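The Long Way to a Star-Shaped Hole
An open day at Traltora, where a toy for toddlers is serious work

The parking lot at Traltora was full by 10 in the morning, and the overflow had spread to the grass strip along the access road. The company opens its doors to the public once a year, in July. This time 340 people signed up, and most of them seemed to want to see the same corner of the building.

Traltora rents the back half of a former carpet warehouse. The front half belongs to Druvano, which makes conveyor parts and had set out coffee and a table of bearings that children were allowed to spin. To reach the robots, visitors walked past the bearings, through a set of swinging doors and along a corridor painted the green of an old hospital.

The large machines came first. A Grendis arm was stacking cartons on a pallet behind a wire fence, and it did so without a pause for the whole of the morning. People watched it for a minute or two and moved on. The crowd was at the far wall, where a row of monitors showed what was going on inside a set of small gray test cells.

Delyth Howells runs the test cells. She has been with the company for six years and before that she repaired sewing machines, a job she says taught her most of what she needed. She stood beside the second monitor with a paper cup in her hand and answered questions for three hours.

The cell she was showing is used for insertion work, meaning anything where one part has to go into another. Factories do a great deal of this. Pins go into sockets, caps go onto bottles, circuit boards slide into slots. The parts often fit with very little room to spare, and a robot that is off by the thickness of a fingernail will jam. Howells and her group use a shape sorter to practice on.

"It has easy holes and hard holes in the same block," she said. "The circle goes in whichever way you turn it. The star has to be lined up." 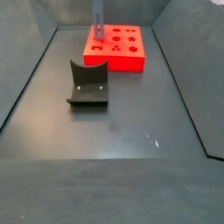
The gripper over the red shape-sorting board, with the black holder standing in front.

The gripper has two narrow fingers that hang straight down. Moving it to the right spot over the board is the part that visitors find impressive and that the staff find dull. The interesting part, according to Howells, is the last quarter of an inch. At that distance a camera is not much help, and the software has to work from force: how hard the piece is pressing back, and from which side.

A person does this without thinking. Someone pushing a key into a lock in the dark will wiggle it, feel it catch and adjust. Getting a machine to wiggle in a useful way has taken the Traltora group most of two years. The first version pushed straight down until a safety limit stopped it. A later one searched in a spiral, which worked well on round pieces and poorly on everything else.

The current program is called Arango, after the street where two of the engineers used to share an apartment. It learns from recorded attempts, good and bad. Howells keeps the bad ones on purpose. The set she was working with on the day of my visit held 700 attempts, and 229 of those were failures that she had gone through herself, writing a line on each. Most of the lines are short. "Tilted." "Wrong hole." "Let go early."

Jhosep Lozano writes the software that reads those notes. He is a tall man who talks quickly, and he spent much of the morning on his knees so that the younger visitors could see his laptop. A girl in a soccer jersey asked him whether the robot got bored. He told her that it didn't, but that he sometimes did, and she seemed satisfied.

I asked him what a good day looked like. He said a good day was one when the success rate went up and he could explain the reason. Rates that go up for no clear reason bother him, and he has spent whole weeks taking such gains apart. In the spring the numbers improved sharply after someone cleaned the cell lights. The group now writes down when the lights are cleaned.

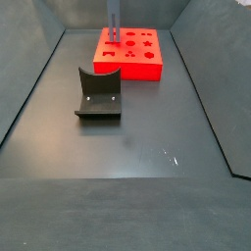 Could a robot that learns on a toy like this do the same job in a factory?
Only after more training on the real parts. The basic skill of feeling for a fit carries over, but each new part has its own size, stiffness and way of getting stuck, and the robot needs practice with it.

Traltora has one paying customer for this work so far, a maker of irrigation valves. The valves have a rubber ring that must be seated in a groove, and people on the line were doing it by hand, one every few seconds, all shift. The customer asked for a station that could take over the overnight run. Lozano showed me a tray of the rings. They were 70 to a tray, limp and slightly sticky, and when I tried to press one into its groove it popped out twice.

"That's the same look everybody gets," Howells said.

The station is due to ship in the fall. Before then the group wants to cut the time each attempt takes, which Lozano considers too long. He would not give me a figure. He did say that the valve people had given him one, and that it was taped to his monitor.

By early afternoon the crowd had thinned and the Druvano coffee was gone. Howells ate a sandwich at her desk and opened the next batch of recordings. On the other side of the room the Grendis arm was still stacking cartons.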